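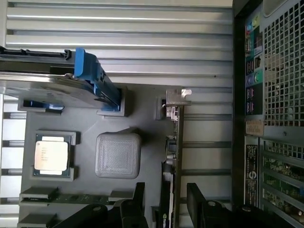

Keep the Old Tower

September 14, 2019

Every August the curb outside the apartment buildings on Masanja Street fills up with desktop computers. Students leave, leases end, and the towers go out with the mattresses. I picked up two of them this year. Both run fine now. One needed a power supply and the other needed its fan cleaned.

I think most people should keep a desktop tower and learn to open it. I know laptops won. I own one and I'm typing on it. But the battery in it is glued down, the memory is soldered, and when the keyboard went bad the shop in Drovton quoted me more than half of what I paid for the whole machine.

A tower is a metal box you can lay on its side on a table. Take the side panel off and you can look straight down at the parts. Many of the better cases have colored plastic latches, so you can tell what is meant to be pulled. The processor sits in a square socket and can be swapped for another that fits the same socket. I learned all of this at 30, with no training, from a library book and one afternoon of being nervous.

People tell me they would break something. You might. I bent pins on a processor once and it cost me 14 dollars for a used replacement. I have spent more than that on a bad lunch in Jevberg.

The other complaint is space. A tower is big and ugly, and it collects dust. I can't argue with that. Mine goes under the desk and I vacuum around it.

What bothers me more is that the city treats these machines as trash. The Povthorpe transfer station takes them 2 days a month, and what goes into the bin stays in the bin. You aren't allowed to take a case out, even for one drive bay or a screw. I asked. A shelf by the gate where people could leave working parts would cost next to nothing, and I would like to see it tried for a year.

My main desktop is 13 years old if you go by the case. Inside, very little is original. It has had three boards, more drives than I remember, and a new power button I wired in myself after the first one stuck. It does my taxes and plays my music. I expect to replace the fan this winter.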